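제목: 의정소식지 발송이 100명에서 멈춰요 (현장방문 안내문, 급함)
제품: Malonent 발송 관리
기관: 스카르니르우드(Skarnirwood) 시의회 교섭단체 사무실
상태: 해결됨, 후속 요청 있음
우선순위: 높음

[첫 글]

안녕하세요, 스카르니르우드 시의회에서 우리 교섭단체 소식지랑 홈페이지를 맡고 있는 사람입니다. 전에 글자 깨짐 건으로 한 번 티켓 올린 적 있는데 그때 정말 친절하게 봐주셔서 이번에도 염치 불고하고 길게 써볼게요.

상황은 이래요. 6월 6일에 의원님들이 리켈(Rikell) 동네로 현장방문을 가시거든요. 버스 노선 개편 때문에 주민 불만이 많은 동네라, 방문 전에 안내문을 미리 돌리고 "이런 거 꼭 물어봐 달라" 하는 질문도 받기로 했어요. 수신 동의한 주민이 3000명이고, 목록은 예전부터 쓰던 걸 그대로 가져왔습니다. 새로 넣은 주소는 없어요.

어제 저녁에 발송 버튼을 눌렀는데 진행 막대가 조금 가다가 멈추더니 "발송 완료"라고 뜨는 거예요. 이상해서 보고서를 열어보니 성공 100, 실패 0, 대기 0. 나머지 분들은 아예 목록에서 사라진 것처럼 나와요. 실패라고 떴으면 차라리 덜 놀랐을 텐데 완료라니요!

제가 해본 것들입니다.

- 로그아웃하고 다시 로그인. 똑같음.
- 다른 브라우저. 똑같음.
- 수신자 목록 화면에서 숫자 확인. 여기선 3000명이 멀쩡하게 다 보여요.
- 안내문 복제해서 제 메일로만 시험 발송. 잘 옵니다. 너무 잘 와서 더 답답해요.
- 다시 전체 발송은 안 눌렀어요. 이미 받은 분들한테 또 갈까 봐 겁나서요.

마지막 게 제일 걱정이에요. 지난번 예산 심사 때 같은 메일이 두 번 나가서 "세금으로 스팸 보내냐"는 전화를 꽤 받았거든요. (우리 소식지는 교섭단체 회비로 만드는 건데, 전화로 그걸 설명하면 더 화를 내세요.) 받은 분은 빼고 나머지한테만 보내는 방법이 있을까요?

[지원팀 답변, 푸슈파 트리파티]

안녕하세요. 재발송을 누르지 않으신 건 잘하셨어요. 당분간 그 상태로 두시고, 아래를 확인해 주세요.

설정 > 발송 정책 > 구역별 묶음 항목이 켜져 있는지
수신자 목록의 "선거구" 열에 빈칸이 있는지
안내문에 조건부 문단(선거구에 따라 다르게 보이는 문단)을 쓰셨는지

그리고 안내문 전체를 복사해서 티켓에 붙여주시면 저희 쪽에서 같은 조건으로 돌려보겠습니다.

[내 답글]

빠른 답변 감사해요! 하나씩 말씀드릴게요.

구역별 묶음은 켜져 있어요. 저는 켠 기억이 없는데, 작년에 라데베(Radebe) 보궐선거 때 전임자가 그 선거구에만 따로 보내려고 켜둔 것 같아요. 인수인계 문서에는 한 줄도 없고요.

선거구 열은 빈칸이 있습니다. 생각보다 많아요. 온라인으로 신청한 분들은 선거구를 안 적어도 넘어가게 돼 있더라고요. 동네 이름만 적은 분도 있고, "리켈 쪽"이라고 쓴 분도 있고, 지지하는 의원 이름을 적은 분도 있어요. 다들 나름대로 성의껏 쓰신 거라 뭐라 할 수도 없고 참.

조건부 문단은 썼어요. 리켈 주민한테는 집합 장소랑 시간표가 보이고, 다른 동네 분들한테는 현장방문 취지만 보이게요. 만시야 의원님(이폴리토 만시야, 교통 쪽 담당이세요)이 다른 동네 주민한테까지 버스 정류장 위치를 다 보내면 헷갈린다고 하셔서 그렇게 나눴습니다.

안내문 본문은 아래에 그대로 붙여요. 편집기에서 통째로 복사했습니다.

--- 안내문 시작 ---

리켈 현장방문에 함께해 주세요

우리 교섭단체 의원들이 버스 노선 개편 이후의 불편을 직접 듣기 위해 리켈을 찾습니다. 정류장 두 곳을 들른 뒤 주민 간담회를 엽니다. 당일 못 오시는 분은 이 메일에 회신으로 질문을 남겨 주시면 간담회 자리에서 대신 읽어 드리겠습니다.

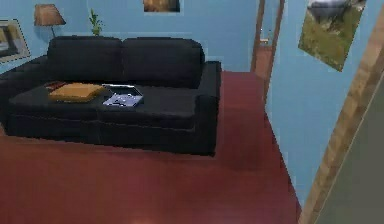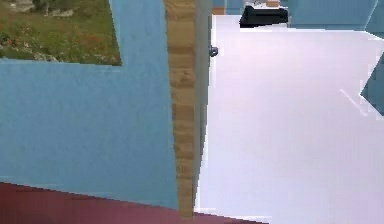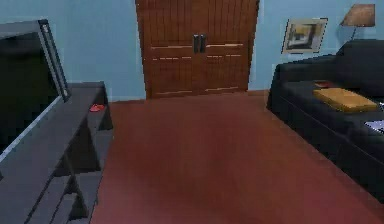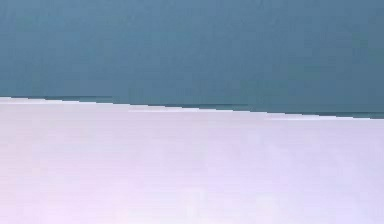 간담회에서는 17번 노선 단축 문제를 먼저 다룹니다. 시청은 환승이 쉬워졌다고 설명하지만, 저희 사무실로 들어온 의견은 많이 다릅니다. 첫차가 늦어져 출근이 어렵다는 분, 병원 가는 길에 한 번 더 갈아타게 됐다는 분도 계셨습니다. 메일 회신이 번거로우시면 의견 버튼을 눌러 주세요. 두 번째와 세 번째 그림의 벽 같은 연한 파란색 버튼이 질문 남기기, 첫 번째 그림의 소파처럼 까만 버튼이 수신 거부입니다. 남겨 주신 의견은 의원별로 나누어 전달하고, 답변은 7월 소식지에 싣겠습니다.

노선 개편안은 다음 본회의에서 다시 논의됩니다. 우리 교섭단체는 17번 노선의 원상 복구와 첫차 시간 조정을 요구하고 있으며, 상대 교섭단체에도 공동 발의를 제안해 두었습니다.

--- 안내문 끝 ---

버튼은 편집기에선 잘 보이는데 붙여넣으니까 사라졌네요. 혹시 이것도 봐야 하면 말씀해 주세요.

[지원팀 답변, 푸슈파 트리파티]

재현됐습니다. 원인은 두 가지가 겹친 것으로 보입니다.

구역별 묶음이 켜져 있으면 발송기가 선거구 값별로 묶음을 만듭니다. 그런데 선거구가 빈칸인 수신자를 만나면 그 뒤의 묶음을 만들지 못하고 끝냅니다. 첫 묶음 크기가 100으로 설정돼 있어서 딱 그만큼만 나간 것이고요. 완료라고 표시된 것은 저희 쪽 결함이 맞습니다. 만들어진 묶음만 기준으로 완료를 판단하고 있었어요. 개발팀에 넘겼습니다.

우선 이렇게 해보시겠어요?

1. 구역별 묶음을 끕니다.
2. 발송 보고서에서 "받은 사람"을 제외 목록으로 저장합니다.
3. 빈칸인 분들의 선거구에 "미정"을 넣습니다. 일괄 수정에서 됩니다.
4. 안내문을 복제하고, 제외 목록을 건 다음 미리보기 인원을 확인합니다.

조건부 문단은 선거구 값이 정확히 "리켈"일 때만 보입니다. "리켈 쪽"은 다른 동네로 처리되니 손으로 고치셔야 해요.

[내 답글]

하나씩 따라가면서 적고 있어요. 저처럼 헤매는 분이 나중에 이 티켓을 볼 수도 있으니까요.

1번, 껐어요. 끄니까 "기존 묶음을 삭제하시겠습니까?"라고 물어보는데 여기서 한참 망설였습니다. 삭제하면 보고서까지 날아가는 거 아닌가 싶어서요. 그래서 순서를 바꿔서 창을 닫고 2번부터 했어요. 제외 목록을 먼저 저장하고 그다음에 묶음 삭제. 혹시 도움말에 이 순서로 적어주시면 좋겠어요, 진짜로요.

2번, 저장했고 100명 들어 있는 것 확인.

3번은 일괄 수정이 처음에 안 먹었어요. "빈칸"으로 거르면 아무도 안 나오길래 또 고장인가 했는데, 빈칸이 아니라 띄어쓰기가 하나 들어간 칸이더라고요. 온라인 신청서가 안 적은 칸을 띄어쓰기로 저장하나 봐요. 조건을 "공백 포함"으로 바꾸니까 우르르 나왔고 전부 "미정"으로 바꿨습니다. "리켈 쪽", "리켈 윗마을", "리켈요" 같은 건 제가 손으로 고쳤고요. 의원 이름을 적은 분들은 주소로 찾아서 넣었는데, 주소도 없는 분은 그냥 미정으로 뒀어요.

4번 하다가 막혔습니다. 미리보기 인원이 2900명이어야 하는데 세 명이 모자라요. 제외한 것도 아니고 중복도 아니래요. 이 세 명은 어디로 간 걸까요? 세 분쯤이야 싶다가도 그중에 리켈 주민이 있으면 어떡하나 싶고, 우리끼리는 이런 걸로도 상대 교섭단체에서 말이 나오거든요. 누구는 일부러 안 불렀네 하고요.

[지원팀 답변, 푸슈파 트리파티]

그 3명은 "수신 보류" 상태입니다. 전에 메일함이 가득 차서 반송된 기록이 있으면 자동으로 보류됩니다. 목록 화면의 총인원에는 포함되고 미리보기 인원에서는 빠져요. 필터에서 상태를 "보류"로 바꾸시면 보일 겁니다.

말씀하신 띄어쓰기 문제도 확인했습니다. 신청서 쪽 처리 방식이 맞고, 수정 대상에 같이 올렸습니다. 1번과 2번 순서는 도움말에서 바꾸겠습니다.

[내 답글]

찾았어요! 세 분 다 보이네요. 한 분은 리켈 주민이 맞고 (역시!) 나머지 두 분은 라데베 쪽이에요. 리켈 분은 전화번호가 있어서 제가 전화로 안내드렸고, 다른 메일 주소를 알려주셔서 바꿔 넣었습니다. 통화하다가 17번 버스 이야기를 한참 들었는데 그것도 질문 목록에 넣어뒀어요.

그리고 방금 나머지 분들한테 발송했습니다. 이번엔 진행 막대가 끝까지 갔고, 보고서 숫자도 미리보기 인원이랑 맞아요. 첫 발송 때 받은 분 중에 사무실 동료가 있어서 물어봤더니 두 번째 메일은 안 왔대요. 다행이다 진짜.

조건부 문단도 확인했어요. 리켈로 된 제 시험 계정엔 시간표가 보이고, 미정으로 된 계정엔 안 보입니다. 만시야 의원님도 본인 메일로 받아보고 괜찮다고 하셨어요. 다만 "미정인 사람한테도 집합 장소는 보여주는 게 낫지 않냐"고 뒤늦게 말씀하시는데... 그건 회신 오는 분들한테 따로 알려드리기로 했습니다. 또 전체 발송은 못 하겠어요.

후속으로 부탁드릴 게 있어서 티켓은 닫지 말아 주세요.

- 덜 나갔는데 완료로 뜨는 건 꼭 고쳐주세요. 이번엔 제가 숫자를 봤으니 망정이지, 그냥 퇴근했으면 방문 당일까지 몰랐을 거예요.
- 묶음 크기를 어디서 바꾸는지 아직도 못 찾았어요. 관리자 권한이 따로 있어야 하나요?
- 신청서에서 선거구를 고르는 칸으로 바꾸고 싶은데, 이미 신청한 분들 값은 그대로 남는지 궁금해요.

[지원팀 답변, 푸슈파 트리파티]

정상 발송 확인했습니다. 묶음 크기는 소유자 권한이 있는 계정에서만 보입니다. 현재 소유자가 전임자분 계정으로 되어 있어요. 소유자 이전 신청서를 메일로 보내드렸으니 교섭단체 대표 서명을 받아 회신해 주세요.

선택 칸으로 바꾸셔도 기존 값은 그대로 남습니다. 목록에 없는 값은 "기타"로 표시되지만 원래 적은 내용은 지워지지 않아요. 완료 표시 결함은 수정본이 나오면 이 티켓에 알려드릴게요.

[내 답글]

전임자 계정이 소유자라니, 그래서 설정 화면이 자꾸 반쪽만 보였군요. 대표님이 본회의 준비로 바쁘셔서 서명은 현장방문 다녀와서 받을게요. 질문 회신은 벌써 들어오기 시작했고, 회신함 분류는 잘 되고 있어요. 신청서는 선택 칸으로 바꾸고 "잘 모르겠음"도 하나 넣어뒀습니다.

소유자 이전 끝나면 여기에 다시 적을게요. 감사합니다!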